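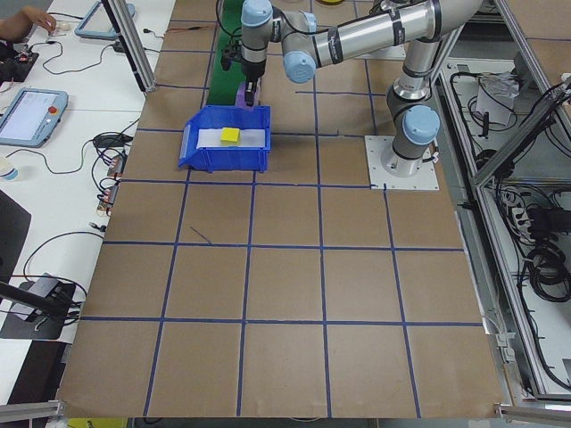
**Wanted: people to come and move small things around with our arm (Jarkbridge, evenings and Sundays)**

Posted 19 October 2026

Hi! I'm the one who keeps bringing robot parts into the shared workshop on Skestton Lane, and I'm looking for 4 people to help me with the next stretch of the build. You don't need to be an engineer. You do need to be patient, and OK with doing the same thing over and over while I mutter at a laptop.

The project is called Fledora. It's a sorting station: a tray, a short conveyor belt, and one arm that picks small objects up and puts them where they belong. I started it at home, then it outgrew the spare room (and my family's goodwill), so in September it moved to the workshop and got a proper aluminum frame. The table is covered in brown kraft paper with a grid of blue tape on it, and that grid is how we talk to each other. If I say "one cell toward you," you'll know what I mean by the end of your first night. Some of the lines wobble. I taped them late and I'm not redoing them.

**What you'd be doing**

- Setting small objects out on the grid from a printed list, then resetting for the next run
- Driving the arm from the teach pendant once I've shown you how (it's slow and pretty fun)
- Writing down every miss, drop and bad grab in the log
- Helping me sort out the cables, if you're the kind of person who enjoys that. There are a lot of cables

Right now the log has 1,491 picks in it, nearly all of them mine, and that's the problem. I always put things down the same way, so the arm has gotten good at me and only me. I want other hands laying out the table, with other habits. Left-handed people, please write!

**The practical stuff**

Each person does 21 runs a session, with a break whenever you like. A session usually takes an evening. I'd love it if you could come to four of them, but two is fine too. There's a flat $100 thank-you at the end, paid out of my own pocket, plus coffee and whatever I've picked up from Mladenović on the way over (the bakery by the bus station - their cheese pie is reason enough to apply).

You must be 18 or over, that's a workshop rule. Tie back long hair and leave the dangly bracelets at home. I'll walk you through the emergency stop before anything else, and you'll press it a few times yourself so it isn't a mystery. Hands stay off the paper while the arm is moving, mine included.

The workshop is on the ground floor and there's a ramp at the side door. Parking is bad after six, so take the bus if you can. Most of the work is done standing, but I can set up a stool for anyone who'd like one.

**How to apply**

Leave a note in the Fledora folder by the workshop sign-in sheet, or reply to this post. Tell me which evenings work, whether you've ever used any kind of machine tool (a sewing machine counts), and whether you'd rather lay out objects or drive. No resume please, a few lines is plenty.

I'll write back to everyone, though it may take me a few days. If you just want to come by and watch before deciding, do that - I'm usually there on Sunday afternoons and the side door is open.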